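Ellton publishes table reset guide for shared kitchens and day rooms

Moltau, July. Ellton has published the second edition of its table reset guide, a 24-page working document for staff who clear and lay shared tables in care homes, day centres and student residences. The guide replaces the single-sheet instructions issued with the company's Manzano table range and applies to all tables in that range with a top length of 1205 mm.

The revised text deals with small loose items left on a table between uses: drinks bottles, cups, plates, tubes of cream or toothpaste, small toiletry bottles. The first edition covered crockery and cutlery only. Reports from sites using it showed that staff were spending more of each reset on the loose items than on the crockery, and that practice differed from one shift to the next.

The guide divides the tabletop into three zones. The rear zone is reserved for upright bottles with a closed cap. The middle zone holds one plate, with the rim at least 200 mm from the front edge. The side zones are for cups and other open containers. Small capped items, including tubes and bottles under 100 ml, are collected on the plate and carried away with it in a single trip. Items that cannot stand without support are laid flat on the plate, cap outwards.

Plates used for collection should be a plain colour that contrasts with the tabletop. Light blue is given as the default for the pale wood finishes. Patterned plates are excluded, as small white caps are easily missed against them.
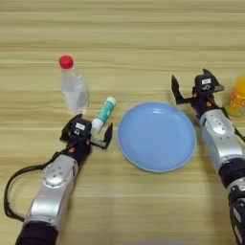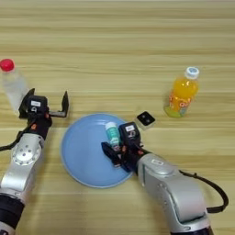
Clear bottle with red cap, light-blue plate and small item with white cap on a light wooden tabletop. In the second picture the small item is on the plate.

A separate section covers surface care. Tabletops are to be wiped along the grain with a damp cloth and dried at once. Plates and bottles are lifted, not dragged. Abrasive pads must not be used on any finish in the range. Where a ring mark remains after wiping, the guide sets out a two-stage treatment using the Dodon surface cleaner diluted at 5 ml to 1000 ml of water, followed by clean water and a dry cloth. The treatment may be repeated once. Marks that persist should be recorded on the form in Annex B.

"The first edition assumed that a table is either laid or clear," said Adoración Prieto, technical editor at Ellton. "Most of the tables we looked at were in between. There would be a water bottle, a plate and a tube of something, and staff had no instruction for the tube. The collection plate is a small change, but it had to be written down with dimensions or each site would have done it differently."

The zone dimensions have also been revised. The rear zone is now 200 mm deep, reduced from 250 mm, and the middle zone is 400 mm wide. Sites that have marked out tables to the earlier dimensions may continue to use them until the tops are next refinished. Round tables are outside the scope of the guide and will be covered in a supplement.

The second edition is supplied free of charge with new Manzano tables. Existing customers can request printed copies through their usual Ellton contact, quoting the order number on the underside of the table. A wall chart showing the three zones is available in A3 and A2. The first edition is withdrawn and should be removed from site folders when the new copy arrives.

Notes to editors

Ellton designs and supplies tables, seating and storage for shared living spaces. Its offices and finishing shop are in Moltau.

Press contact: Adoración Prieto, Ellton, Moltau.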